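Ticket 792
Product: Clevumo booking page for party entertainers
Customer account: Skidesance (children's parties, magic and disco shows)
Category: Bookings / confirmations
Priority: 2
Status: Resolved

Reported problem
Parents who book the magic and disco package through the Skidesance page get a confirmation email with the wrong show length. The calendar entry is correct. The email states the length of the short magic show no matter which package was chosen. Two parents called the office to ask whether the disco had been dropped. The account also reports that the balloon add-on is missing from the email, although the customer is charged for it.

Environment
Booking form embedded in the customer's own site, theme by Timmermans. Confirmation emails sent through the Notex connector. Account time zone is correct. Package list last edited in October, when the entertainer renamed "Disco Party" to "Magic and Disco Party".

Log

09:10 — Test booking made on the customer's live page, magic and disco package, 20 children, balloon add-on selected. Calendar entry created with the right start time and the right length. Email arrived with the short length and no add-on line. Problem reproduced.

09:25 — Same booking made from our hosted page, without the embed. Email is still wrong. The Timmermans theme is ruled out.

09:40 — Checked the template in Notex. The length field is filled from the package name and not from the package ID. The old name "Disco Party" is still in the lookup list. The new name has no match, so the template falls back to the first row, the short magic show. This explains the wrong length. It does not explain the missing add-on.

10:05 — Changed the lookup to use the package ID. New test booking. Length is now correct in the email. Add-on line still missing.

10:30 — Asked the customer for the form export and the uploads stored with the page. Received both. Export has 100 bookings, of which 4 were made after the rename with an add-on selected. All 4 have the add-on in the payment record. None has it in the email record.

10:50 — Uploads folder checked for oversized files, in case the email body was being cut short at the size limit. Files opened normally.

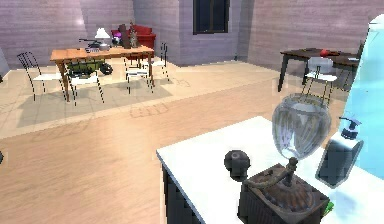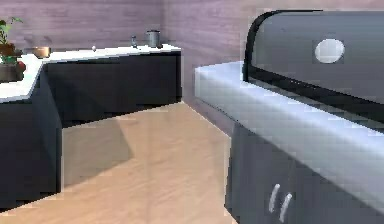
11:05 — Size limit ruled out. Total message size is well under the limit with all attachments included, and the footer text appears in full in every test email. A message cut short would have lost the footer first.

11:20 — Compared the raw data sent to Notex for a booking with an add-on and one without. The add-on is sent in both the old and the new format. The template has a condition around the add-on block: show only if package name contains "Disco Party" and add-on is not empty. The comparison is set to exact match and not to "contains", so "Magic and Disco Party" fails the test. Same root cause as the length problem, in a different place.

11:35 — Removed the package name from the condition. The block now depends only on the add-on field. Two test bookings made, one with balloons and one without. Both emails are correct.

11:50 — Searched the remaining templates for the old name. One more hit, in the reminder sent before the party. It printed an empty line where the arrival and set-up note should be. Changed to package ID. Reminder sent manually to the test address, set-up note present.

12:15 — Corrected confirmations queued for the 4 affected bookings. Customer asked to approve the text before sending. Customer approved by reply and asked for one change: "playtime" to "games and prizes". Changed in the template and in the queue.

12:40 — Queue released. All 4 messages accepted by the receiving servers. Test bookings deleted from the calendar and from the payment record.

Root cause
Package renamed in Clevumo while the Notex templates still referred to the package by its old name, in three places.

Fix
All three references now use the package ID or no package reference at all. Renaming a package no longer affects the emails.

Notes for the customer
Package names can be edited at any time. If a package is deleted and created again, it gets a new ID and the templates have to be updated by hand — please open a ticket before doing this. Prices and deposit terms were not changed during this work.

Open items
Request passed to the product team: show a warning when a package is renamed and a connected template still uses the old name. No date set.

Ticket closed by support at customer's request. Reopens automatically on reply.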